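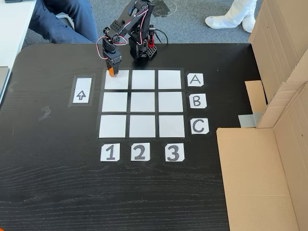 Marking out a grid on a table (and getting it off again)

Sooner or later somebody in every house wants squares on the table. A board game, a seed-sorting session, a child who has discovered noughts and crosses and wants it bigger. You can buy a board. Or you can use white paper, black tape and the table you already own, and spend the evening finding out that your table isn't square.

These tips come from the back room at Dredamance, the Distley repair and games shed, where we have laid out more grids than is good for anyone.

Cut one square first, then cheat

Measure one square properly. Cut it. Then use it as the pattern for the other eight, always drawing round the first one and never round the last one you cut. Copying a copy is how you end up with a ninth square that belongs to a different game. I use a steel ruler and a fresh blade; scissors are fine if you like character in your edges.

Ordinary printer paper curls by teatime. Thin card lies flatter and forgives you for leaning on it.

On a dark table, let the table do the lines

If the top is black or very dark, leave an even gap between the white squares and you have your lines for free. A strip of card the width you want makes a good spacer: lay it down, butt the next square against it, move on. On a pale top you'll need black tape for the lines, and then the order matters. Lay the two long strips one way, then the two the other way, and press from the middle outwards so you don't trap a ridge where they cross.

Start with the middle square. People begin at a corner because it feels tidy, and by the far side they have drifted a finger's width and are blaming the ruler.

Labels

Letters one way, numbers the other, as on a map. Print them large and heavy. A thin elegant typeface looks lovely on the screen and like a dead gnat from a standing position.

Clip the corners off each label. Sharp paper corners are the first thing to lift, and once one has lifted, every sleeve that goes past will help it along.

Decide before you stick anything down which side of the table people will read from. A grid has a right way up, and from the opposite chair A, B and C are standing on their heads.
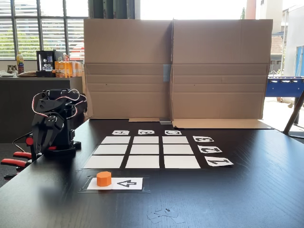

Timo Hinrichs writes that he gave up on choosing a side and put a second set of labels along the other two edges, which stopped the arguments at his table for up to 2 games. He also says to leave the tape on the roll overnight in the warm before using it, as cold tape stretches when you pull it and then shrinks back, taking your nice straight line with it. I tried this with a roll from the garage and he has a point, annoyingly.

Somewhere to put the next piece

Give the waiting piece a home of its own beside the grid. A small oblong edged in dark tape will do, with an arrow on a bit of card if your players need telling. Otherwise the discs migrate to the fruit bowl. Orange ones show up well on white and on black, and under a sofa too.
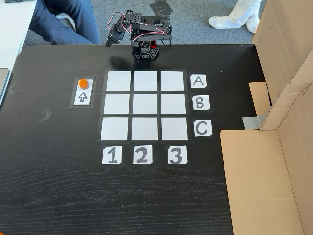

Getting it all off again

Peel slowly, low and back on itself, almost flat to the table. Pulling straight up is quick, and so is the varnish coming with it. If the tape has been down for weeks, warm it with a hairdryer on the low setting and go a few inches at a time.

Sticky marks left behind come off with a little cooking oil on a rag — leave it for ten minutes, wipe, then wash with a drop of washing-up liquid. Try it underneath the table first. Waxed tops don't care for any of this, so on those use paper only, with a dab of white tack under each corner.

Keep the squares in an envelope and write on the outside what they are. I have an envelope marked "squares (good)" and another marked "squares", and I couldn't tell you the difference now.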